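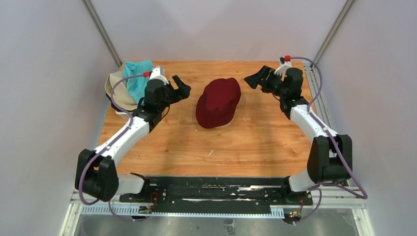 Pre-run inspection, two-arm cell
Gripper comparison: Griston fingers vs. Kiren fingers
Cell 3, January
Checked by: Nayeli Ríos
Second check: Darnell Ferreira

Mark each line OK, FIX or N/A. Comments go under the line. A FIX in sections 1 or 2 means no power to the arms until it is cleared and signed.

1. Mounting and enclosure

1.1 Arm bases tight on black rail, both sides: OK
Torque marks line up. Rail screws checked by hand from left to right.

1.2 Side walls and back wall secure, no movement when pushed: OK

1.3 Corner posts and right-hand extrusion tight: OK
Right extrusion had one loose T-nut at the far end. Tightened during the check.

2. Cables and power

2.1 Purple cables seated in the red connectors at both wrists: OK
Pull test done on both.

2.2 Cable slack clear of joints through full travel: FIX
Left cable hangs outside the black joint and lies over the beige hat in the back left corner. With the arm reaching back it could pick up the brim. Move the hat and cloth forward or take them out before homing. The right cable loops wide too but nothing is under it. -- NR
Hat and cloth taken out for homing, put back after. Cleared. Long term I want a clip on the forearm. -- DF

2.3 Boards at arm bases, red wiring not pinched: OK
They sit low and open. Keep screwdrivers and loose hardware off the front of the cell. A cover is on order from Anddale.

2.4 E-stop drops both arms: OK
Tested from the front button and from the desk.

3. Grippers

3.1 Fingers open fully and match left to right: OK

3.2 Finger pads clean, no cuts: OK
Wiped with alcohol. The Kiren set goes on after the Griston runs are finished, so 3.1 to 3.3 have to be done again at the swap. Use a new sheet.

3.3 Grip force limit loaded on both controllers: FIX
Right controller still had the limit from the rigid parts test. Loaded profile 2622 on both and read it back. Cleared. -- DF

4. Work area

4.1 Table clear of anything not in the test: FIX
Small white speck on the wood near the maroon hat. Pick it up before the run. -- NR
Done. -- DF

4.2 Test item at start position: OK
Maroon hat, crown up, between the grippers. It sits a little nearer the left one. Kapoor's procedure allows this for soft items, but use the same spot for both finger sets or the results won't compare.

4.3 Hands and sleeves out, operator at desk: OK

Open items
Forearm cable clip, left arm, then right. Owner: Ferreira.
Board covers. Owner: Ríos.

Released for Griston runs. Not released for Kiren until section 3 is repeated.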